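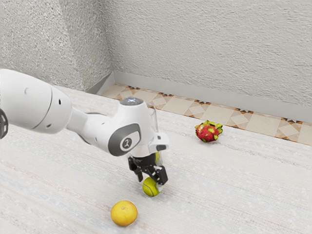 Speaker notes – Picking by hand, picking by arm: two years at the Dundmont packing hall
Lovisa Wikström, operations, Brekke
24 May 2024

Opening

Thank the hosts. Say who I am: I ran the late shift at Dundmont for four years before I moved to operations. I don't write software. Sze-wing Cheung, who does, is in the second row and will take the technical questions.

Say what the talk covers. We put arms on the mixed-item line, where gift baskets and small orders get packed. The talk is on what happened to the jobs on that line. I have very little on payback time and I will not be showing a cost chart.

Where we started

The mixed-item line is the awkward one. Cartons of the same thing were automated long before my time. Mixed items stayed with people because every order is different. One basket is fruit, a glass and a card. The next one is dog toys and a mug.

Before the change there were two people on each station. One picked, one packed and checked. They swapped at the break. Most of them liked the swap and some ignored it. Gunnel Sæther had been picking for longer than anyone and did not swap with anybody.

The complaint we heard most was wrists and shoulders. The second was the pace in August, when the corporate orders come in and we used to bring in temporary staff with half a day of training.

What the arm does

Keep this short, the audience has seen arms.

It reaches down, closes two fingers on one item, lifts it and places it. The first slide is from the simulator, and that is where most items begin with us. A new item gets tried there before it is let onto the floor. Tennis ball next to a glass, with an orange or a grapefruit in front and a dragon fruit over by the wall. A ball is an easy thing to hold. The glass standing right behind the wrist is the part I'd ask you to look at, as it's the sort of thing our packers worried over from day one. They knew from their own hands how often you knock the thing beside the thing you want.

Pause here. Ask who in the room has broken a glass at work.

What we told people, and what we should have told them

Jonatan Moen, the site manager, held the first meeting. He said no one would lose their job. That was true and it has stayed true. But he could not say what the jobs would be, and people noticed. For the next few weeks the questions were all the same one: what am I going to be doing at ten in the morning on a normal day?

We had a project plan from Tokanis, who did the installation. It had a page on training. It had no page on what a shift would look like. Ivar Lindqvist, the union representative, asked for one in writing, and we wrote it in an evening. Should have been done before the meeting. It fit on two sides of paper and it is still the most useful document from the whole project.

What changed on the shift

One person now looks after two stations. They clear stuck items, refill the trays and do the final check. The lifting is mostly gone. The walking went up, and we had not planned for that. We changed the floor mats and moved the label printer.

The work comes in bursts. There can be a long quiet stretch and then both stations stop together. Some people find this more tiring than steady picking. Two asked to move to receiving and we moved them.

Talk on the line dropped off. With two on a station there was always someone to speak to. With one person for two stations there isn't. We noticed it late, from the exit of a good packer who said so in her last conversation with me. Now the break is shared across the whole line – the stations pause together for it. It costs us some output. We kept it anyway.

The item desk

This is the part I most want to get to, so watch the clock.

When a new product came in, the first plan was to send its size and weight to Tokanis and wait for them to set it up. The wait was too long for seasonal goods. So we set up a desk on site, with a screen for the simulator, and asked for two packers to staff it.

Gunnel applied, which surprised me. She now decides which items should be tried together. The engineers' first lists had each item alone. Hers had items crowded up against each other, with something soft and scaly like dragon fruit in the same set as citrus, and glass close by, as that's how trays look late in a shift. Sze-wing can say more on what this did for the software side. From my side: fewer surprises when an item reached the floor, and fewer calls to me at night.

The desk is paid one grade above packing. Ivar pushed for that and he was right. The first draft had it at the same grade, with the argument that it was seated work. I signed that draft, so I'll own it.

Limits to mention

A round fruit in the simulator is the same fruit every time you load it. Real ones come bruised or soft. Packers still pull those out by hand, and they decide what counts as too soft. We have no written rule for it. We tried to write one and gave up after the second page.

Anything in loose netting goes to the manual station. So do hand-tied ribbons. We kept one fully manual station and people rotate through it. Livum, our biggest customer, asked for it in their contract for special orders, and I would have wanted it regardless. New hires start there. They need to know what a good basket looks like before they check one that an arm has filled.

What I would do differently

Write the shift description first.
Put packers in front of the simulator before the arms arrive. Ours saw it only after installation.
Settle the pay grade before you advertise the job.
Measure walking.

August

The next busy season is the real test of the one-to-two staffing. Jonatan wants to hold it. Ivar wants an extra person per shift for the month. I lean toward Ivar. If asked, say that it is not settled and leave it there.

Questions

Likely: can we visit? Yes, write to me, small groups only.
Likely: did anyone refuse to work with the arms? One person at the start. He is on the manual station more than the others and that has been fine.
Likely: error rates. Hand to Sze-wing.
If there is time left, go back to the first slide and let her talk through how Gunnel's sets get built.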